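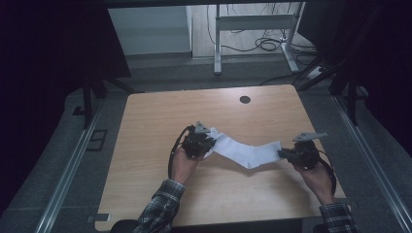

A white cloth held at both ends over a light wooden tabletop.

Outdoor Play Mornings Return to Mukville

The Saavedra Family Center will resume its outdoor play mornings in January. Sessions begin at 9:30 a.m. on the lower lawn and are open to children aged three to six, each accompanied by an adult. Up to 30 children can be admitted to a session, and families are asked to register at the front desk.

The opening session is devoted to water and chalk. Children will paint the paved path with wide brushes and plain water, then draw over the same stones with sidewalk chalk once they have dried. Later sessions cover rolling and ramps, simple target games with beanbags, and an obstacle course laid out with rope and cones. Each session lasts 90 minutes, with a break for water and fruit.

Parents should send children in clothes that may get dirty and closed shoes – sandals are not suitable for the obstacle course. Toys from home should stay at home. In the event of heavy rain, the session moves to the main hall and the water activity is replaced by beanbags.

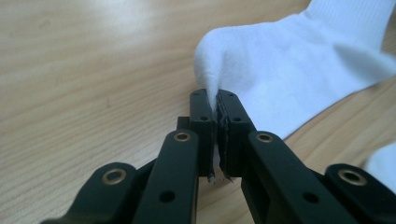

Constanza Ojeda wrote to us that her twins lost interest in chalk within minutes last season but stayed with the ramps all morning, and she asked whether ramps could be offered more than once. The program has been amended accordingly, and ramps will now be available at every second session.

Questions about registration may be addressed to Wian Modise at the front desk. The full program is posted in the entrance hall.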